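### 3.2 Colour and the sorting of household plastics in Grukatthorpe

The interviews reported in Section 3.1 suggested that people in Grukatthorpe sort their waste by habit and only rarely by reading the mark on the base of an item. This part of the study looked at one habit in particular, the use of colour. Several residents told us that clear plastic "goes in" and that coloured plastic "probably doesn't". The council leaflet in use during the study makes no such distinction. It asks for bottles, tubs and trays of any colour, rinsed and with the lids left on.

We asked 100 households to keep a paper diary for 12 weeks. Each household wrote down any plastic item it was unsure about, what it did with the item, and the reason in a few words. Diaries were collected on a Friday, the day after the recycling round on most streets in the area. Households in the flats at Brusport, which share large bins and have no separate round, used the same diary but were visited in the evening, when more people were at home.

The diaries produced 170 entries that mentioned colour. The wording varied a good deal. Some people wrote only "blue – not sure" or "black tray", while others gave a full account of a discussion at the kitchen sink. Blue was a difficult case. Older residents linked it with the blue crates that were used for paper before the present bins came in, and a few had put blue plastic out with newspapers for that reason. Younger residents did not remember the crates and tended to treat blue as they would any other strong colour.

Mixed items caused a different kind of doubt. Where one part was coloured and another was pale or see-through, people asked whether the two should be pulled apart. The leaflet is silent on this point except in the case of lids. One woman in Stiltine Road had kept such items in a carrier bag under the stairs for the whole period and handed the bag to us with her diary.

We had expected that households with children would be more confident, as the primary school had run a waste project in the spring. The diaries do not support this. Children were often named as the person who raised the question, but the adult's decision was usually recorded as final, and in many cases the item went into general waste "to be safe". Saithong found the same phrase in an earlier diary study of food waste, and we return to it in Section 5.

Storage also mattered more than we had allowed for. In the smaller kitchens the recycling was kept on a worktop or behind a door and was put out in a hurry. Doubtful items were the first to be thrown away when space ran short. Up to 3 entries in a single week came from one household of six, all written the night before collection.

The effect of colour cannot be separated fully from that of shape. A tall blue bottle and a blue tub may be treated differently because bottles are the item most clearly shown on the leaflet, and our diary form left no room to record shape. A later version of the form – used in the pilot at Brusport only – has a small box for a sketch. Surface wear may play a part as well, as residents described scuffed plastic as "old" and doubted that it was worth collecting.
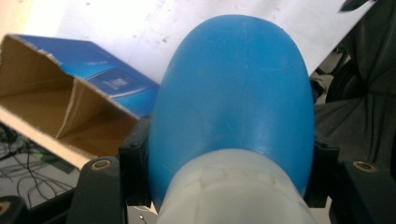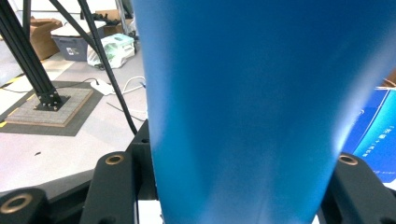 **Figure 4.** Blue surfaces seen at close range.

*Grukatthorpe, December*

Mojtaba Talebi collected the diaries and carried out the evening visits. Daranee Nilsuwan coded the entries and drew up the table of reasons in Appendix B. Entries that could not be read were left out of the table but kept with the original diaries.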